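Living room walk-through, Festcombe rental, ground floor
Checked by Natalie Cropper, 11 March 2025

I do this one before every new let, and I like to get the living room out of the way first (it's the room people trip in!). OK means OK, anything else gets a comment.

Walkways clear: NOT YET. There's a white pillow on the carpet, leaning on the front of the sofa, right where you'd put your feet when you get up. Back on the seat, please.
Sofa stable, no rocking: OK. I sat down hard at both ends.
Lamp stands straight: OK.
Lamp cable: COMMENT. It runs across the carpet and I'd love it tucked along the wall.

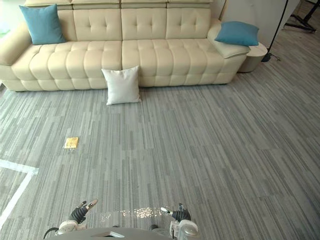 Does a short cable on carpet really need fixing if it isn't frayed?
It should still be moved if people walk there, as a foot can catch a sound cable just as easily as a worn one. Never run it under a rug.

Side table steady: OK, gave it a good wobble.
Smoke alarm: OK, tested, very loud, sorry to the neighbors.
Outlets: OK, no cracked plates. Fiona Baird swapped one last June and it's still nice and snug.
Care labels on throws and cushions: COMMENT, see below.

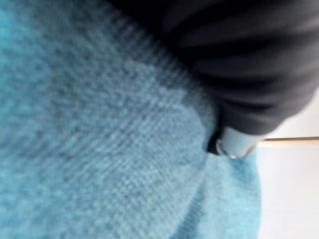

Labels are my pet subject, so bear with me. I want to find one on every soft item in the room, and I want to be able to read it. The fuzzy light blue knit is the kind of surface I go over slowly with my hand, folds included, feeling for pins or snagged threads, and I'll do it again after the next wash. If a label has faded, write the item down and send it to Sunita Nigam, who keeps the list.

Still to do: pillow, cable, labels. I'll stop by again once they're done.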